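The Big Red Fleece and the Art of Putting Winter Away

By Shaimaa Lamrani

Nesma El Khatib folds a T-shirt in the time it takes me to find the sleeves. I have seen her do it at her kitchen counter with a phone tucked under her chin, and I have seen her do it on a train. So when I asked her in August to teach me how to deal with fleece, I expected a quick lesson. We were at it until after dark, and I had a wonderful time.

Fleece is the fabric most of us never learned to fold. Our mothers and grandmothers knew cotton and wool and linen, all of which will hold a crease if you ask politely. A thick hooded fleece holds nothing! You press it flat and it rises again like bread dough. You tuck the hood in and it rolls back out over the collar. Most people I know give up and shove the thing on a shelf, where it takes up the room of four sweaters and slides off every time the closet door opens.

Nesma has run a mending and laundry workshop in Trarwood since 1999, and she has opinions about all of this. Her first one is that you need a table. The bed is too soft, she says, and the floor is murder on your knees. A table lets you lean your weight into the cloth, and it lets you walk to the other side when a sleeve gets stubborn (they do get stubborn).

Her second opinion is that you should start with the messiest version of the garment you can manage. Dump it out. Let it heap up. Only then do you find the zipper, because the zipper is the spine of the whole job, and everything else gets laid out from there.

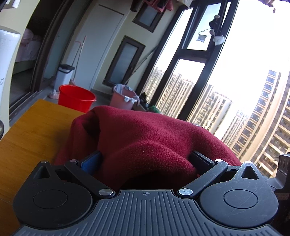
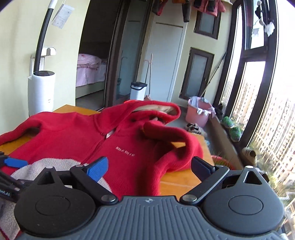

Once you have the zipper, close it all the way up. I had always left mine open, and I can tell you it makes a huge difference. A closed zipper turns two floppy halves into one sheet. Run your palm down either side of it, from the neck to the hem, and push the air out as you go. Nesma does this three or four times, slowly, the way you would smooth a tablecloth before company comes.

Then comes the hood. There are two schools here, and I met devoted members of both. Nesma folds the hood down over the front so it lies on top of the zipper, and brings the sleeves in across it to hold it there. Rachid Hegazy, who worked beside her for years before opening his own counter in Vallberg, leaves the hood for last. He folds the body into thirds, rolls it up from the hem, and then pulls the hood over the whole bundle like a sock. The result is a fat little pillow that you can throw across a room without it coming undone. We tested this. It went down the stairs, too, and arrived in perfect shape.

I love the pillow method for camping and for the back seat of the car. For a drawer, I side with Nesma, whose flat packet stands on its edge next to its neighbors so you can see every color at once.

Washing matters just as much, and here I had been doing nearly everything wrong. Fleece wants cool water, a small load and no fabric softener, which coats the fibers and takes away the fluff. Turn it inside out first. A strong red should have its first few washes alone, or with things you don't mind seeing turn pink - Khadija Tahiri, who brings her family's winter clothes to the workshop every spring, still owns 23 rosy dish towels from a single afternoon. She says they are her favorites.

If you like to wash by hand, two buckets work better than a sink. One for soap, one for rinsing, and you move the garment across with both arms under it so the weight of the water doesn't drag the shoulders out of shape. Don't wring. Roll it in a dry towel, step on the towel with bare feet, and hang it somewhere with a breeze. Nabila Berrada, who does the alterations, weighed one of her own jackets out of curiosity: 700 grams dry, and far more than that when it came out of the rinse.

As for pilling, a dry kitchen sponge dragged lightly in one direction lifts off most of the little balls. Nesma keeps one in a jar by the door for exactly this purpose. It is very satisfying work, and I had to be told to stop.

I went home that night and emptied my closet onto the dining table. It took me 40 minutes to do what Nesma would have done in ten, and the first packet sprang open as soon as I let go of it. The second one stayed put. By the end I had a whole row standing up in the bottom drawer, zippers closed and hoods tucked in, with space left over for the scarves.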